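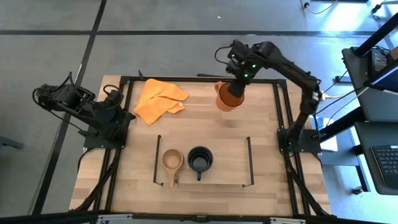 Védís Nørgaard hält den Becherständer Deninora für zu niedrig: Ein Gestell für Trinkgefäße müsse höher geführt sein, wenn es auf einem Tisch stehen solle, an dem gearbeitet werde. Die Redaktion hat diesen Einwand in die Bewertung aufgenommen, teilt ihn jedoch nur zum Teil.

Produktbewertung: Drahtgestell Deninora, Anbieter Mathebula
Stand: 25. Juli 2026

Gegenstand der Bewertung ist ein offenes, rechteckiges Gestell aus dünnem schwarzem Draht mit aufrechten Pfosten an den vier Ecken. Der Anbieter führt es als Ordnungshilfe für Tassen und Becher in Teeküchen, Werkräumen und Besprechungszimmern. Das Gestell wurde im Dezember beschafft und seither im laufenden Betrieb verwendet. Eine Montage ist nicht erforderlich.

Stellfläche und Aufnahme
Zwei Gefäße finden nebeneinander Platz. Geprüft wurde vorwiegend mit einem hellen Holzbecher mit kurzem, flachem Griff und einem schwarzen Keramikbecher. Beide lassen sich so einstellen, dass die Griffe zur Tischkante weisen und ohne Umgreifen erreichbar sind. Bei ausladenden Henkeln ist diese Ausrichtung zwingend, da sich die Gefäße sonst gegenseitig behindern. Der ebenfalls verwendete Becher aus durchscheinendem orangefarbenem Kunststoff ist deutlich leichter und sollte nur zusammen mit einem schwereren Gefäß eingestellt werden.

Standverhalten
Auf der Tischplatte aus hellem Holz verrutschte das leere Gestell bei seitlichem Anstoßen. Mit zwei Gefäßen bestückt blieb es an seinem Platz. Der Anbieter liefert keine Filzauflagen mit. Für empfindliche Oberflächen empfiehlt sich eine Unterlage; ein gefaltetes Baumwolltuch genügt, mindert allerdings die Standruhe.

Reinigung
Der Draht lässt sich mit einem feuchten Tuch abwischen. An den Verbindungsstellen der Eckpfosten setzen sich Kalk und Teereste fest, die nur mit einer kleinen Bürste zu entfernen sind. Nach 100 Reinigungen waren an einem Pfosten geringe Abriebspuren zu erkennen. Eine Abtropfschale fehlt. Frisch gespülte Gefäße gehören daher zunächst auf ein Geschirrtuch und erst danach in das Gestell.

Vergleich
Das Modell Ciltar nimmt bis zu sechs Gefäße auf, beansprucht jedoch erheblich mehr Fläche und ist für kleinere Tische ungeeignet. Mirnix bietet eine geschlossene Bodenplatte, in der sich Wasser sammelt.

Zum Einwand der Bauhöhe
Hohe, schmale Becher würden von einem höheren Rahmen besser gehalten. Für Tassen üblicher Form reicht die vorhandene Führung nach Auffassung der Redaktion aus. Frau Nørgaard hat hierzu ergänzt, sie verwende überwiegend Trinkgläser.

Bewertung
Verarbeitung: gut
Standverhalten: befriedigend
Reinigung: befriedigend
Platzbedarf: sehr gut
Gesamturteil: gut

Artikelnummer des Anbieters: 478. Filzauflagen sind gesondert zu bestellen.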